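4. Setting up the tray

Clear the table first. Pale mat down, smooth side up, wood strip showing at the far edge is fine.

1. Wipe the mat. Dry cloth only, no spray.
2. Get the clear sheet. Hard to see against the mat, so run a finger along the rim to find it.
3. Peel film off both faces if it's new. Check the corners, film likes to stay on there.
4. Tray goes in the middle of the mat. Square to the table, not to your chair.

Tray and clear sheet, Tudcombe table:

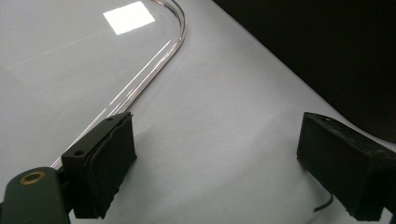
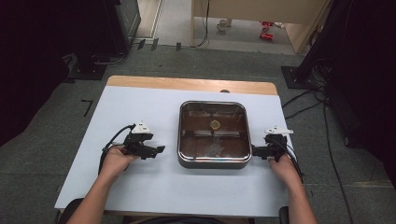 5. Push down on each corner of the tray. Rocks? Turn it a quarter and try agian.
6. Sheet stays flat when not in use. Never on its edge, it bows.

CAUTION: Don't slide the tray. Lift it, both sides. Grit underneath will scratch the mat and we only have 2 spares.

NOTE: Glare off the sheet is normal. If you can't tell a scratch from a reflection, move your head. Reflection moves, scratch doesnt.

Replacement sheets are part 2644, ask Estela Lagos before Friday. Anything else missing goes to Callum Bellamy. Next, section 5, packing away.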